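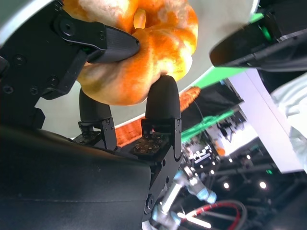
Kann man einen weichen Donut aus Stoff nähen, wenn man keine Nähmaschine hat?

Mit der Hand geht es gut, man braucht nur etwas mehr Geduld bei der äußeren Naht. Wer eine Maschine hat, näht außen mit der Maschine und macht trotzdem die innere Naht mit der Hand.

Suche Suchbegriff eingeben

Ich habe mit diesen Ringen in Eltby angefangen, als ich noch wenig Deutsch konnte und in der Nähgruppe lieber mit den Händen gearbeitet habe als zu sprechen. Inzwischen habe ich über 100 Ringe genäht, für Kinder, für einen Hund und für den Basar im März. Die ersten waren ziemlich eckig. Die Anleitung ist so geschrieben, wie ich es heute mache.

Was man braucht

Ein Stück weichen Stoff, zum Beispiel Fleece, Nicki oder kurzen Plüsch. Orange ist bei mir die beliebteste Farbe, aber das ist Geschmack. Dazu Füllwatte, festes Nähgarn in der Farbe vom Stoff, eine Nadel mittlerer Länge, Stecknadeln, eine scharfe Schere mit Spitze, Karton und einen Bleistift. Zum Stopfen nehme ich ein Essstäbchen, ein dicker Kochlöffelstiel ist für den kleinen Ring zu grob.

Den Fleece kaufe ich als Reststück bei Katero. Auf dem Restetisch liegt oft auch melierter Stoff, und darauf sieht man ungleiche Stiche fast nicht. Für die erste Probe würde ich so einen Stoff empfehlen.

Schablone und Zuschnitt

Auf den Karton zeichnet man einen Kreis mit 15 cm Durchmesser. In die Mitte kommt ein kleiner Kreis, dafür stelle ich eine Espressotasse auf den Karton und fahre mit dem Bleistift um ihren Boden. Die Nahtzugabe ist bei beiden Kreisen schon enthalten. Man schneidet den Karton außen und innen aus.

Die Schablone legt man auf die linke Seite vom Stoff und zeichnet sie zweimal ab. Plüsch hat eine Richtung, in die der Flor liegt. Beide Teile sollen die gleiche Richtung haben, darum mache ich an jedem Teil oben einen kleinen Strich mit dem Bleistift. Dann ausschneiden, bei Plüsch nur mit der Spitze der Schere und nur durch den Grund, sonst werden die Haare am Rand kurz.

Die äußere Naht

Die Teile liegen rechts auf rechts, Strich auf Strich. Stecken Sie zuerst oben, unten, links und rechts, danach die Stellen dazwischen. Genäht wird nur der äußere Kreis, mit 6 mm Abstand vom Rand, einmal ganz herum. Mit der Hand nehme ich den Rückstich mit kleinen Stichen. Am Ende nähe ich ein kurzes Stück über den Anfang und verknote den Faden.

Das Loch in der Mitte bleibt jetzt offen. Durch dieses Loch wird gewendet.

Vor dem Wenden schneide ich die Nahtzugabe rundherum ein, kleine Dreiecke, nicht bis zur Naht. Bei dünnem Fleece kann man das weglassen. Bei Nicki habe ich es einmal vergessen und der Rand war dann voller Beulen, die auch mit viel Watte nicht weggegangen sind.

Nach dem Wenden streicht man die Naht von innen mit dem Stäbchen aus. Langsam, besonders wenn der Stoff dünn ist.

Innen schließen und füllen

Das ist der Teil, wo die meisten Leute unsicher werden. Man klappt an beiden Stofflagen den Rand vom Loch nach innen, wieder 6 mm, und heftet ihn mit großen Stichen fest. Der Rand lässt sich schlecht biegen, wenn er nicht eingeschnitten ist -- also auch hier ein paar kurze Schnitte machen.

Dann beginnt man mit dem Matratzenstich. Ein kleiner Stich in der vorderen Kante, ein kleiner Stich gegenüber in der hinteren Kante, und so weiter. Nach einigen Stichen zieht man den Faden fest und die Stiche verschwinden. Wenn ein kurzes Stück geschlossen ist, kommt die erste Watte hinein.
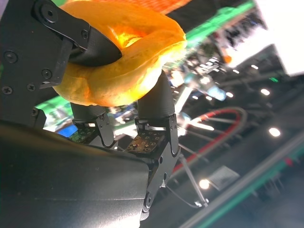

Die Watte zupfe ich vorher ganz locker auseinander und nehme nur kleine Mengen. Ein großer Ballen bleibt immer ein Ballen, den spürt man später durch den Stoff. Zuerst fülle ich die Stelle, die am weitesten weg ist von der Öffnung, danach abwechselnd links und rechts. Dazwischen wird weiter genäht. So wandert man rund um das Loch, und am Schluss bleibt eine Öffnung, in die gerade noch ein Finger passt.

Wie fest soll es sein? Ein Ring zum Drücken braucht weniger Watte, er darf ein bisschen faltig bleiben. Ein Ring zum Werfen soll fester sein. Ich drücke den Ring mit zwei Fingern zusammen und lasse los. Wenn eine Delle bleibt, kommt an dieser Stelle noch etwas dazu.

Die letzte Öffnung schließt man mit demselben Stich, sehr eng. Den Faden verknoten, die Nadel durch den ganzen Ring stechen, auf der anderen Seite herauskommen und den Faden knapp abschneiden. Das Ende rutscht dann in die Füllung. Heftfaden herausziehen nicht vergessen.

Ein Guss oben drauf?

Wer möchte, kann einen Guss aus hellem Filz aufnähen. Der Filz hat die gleiche Ringform, nur mit welligem Rand außen. Man muss ihn aber auf das obere Teil nähen, bevor die beiden Teile zusammenkommen. Kaj Holst aus unserer Gruppe lässt den Guss weg und stickt nur kurze Striche in Creme, das geht schneller und hält beim Waschen besser. Für kleine Kinder bitte keine Perlen oder Knöpfe als Streusel.

Wenn etwas nicht gelingt

Das Loch ist nach dem Füllen fast verschwunden: Dann ist der innere Kreis zu klein gezeichnet oder es ist zu viel Watte darin. Etwas Watte herausnehmen hilft meistens.

Der Ring ist auf einer Seite dicker: Kneten Sie ihn, solange die letzte Öffnung noch offen ist. Mit dem Stäbchen kann man die Watte auch ein Stück weiterschieben.

An der inneren Naht sieht man den Faden: Die Stiche sind zu lang oder nicht genug angezogen. Ich nähe dann einfach eine zweite Runde darüber.

Waschen

Den Stoff wasche ich immer vor dem Zuschneiden. Den fertigen Ring wasche ich mit der Hand in lauwarmem Wasser, drücke ihn in einem Handtuch aus und lege ihn zum Trocknen auf ein Gitter. Man muss ihn ab und zu drehen. Innen bleibt die Watte länger feucht, als man von außen meint -- lieber einen Tag länger liegen lassen.

Kategorie: Nähen von Hand, Stoffreste, Spielzeug
2 Kommentare
15 Mal geteilt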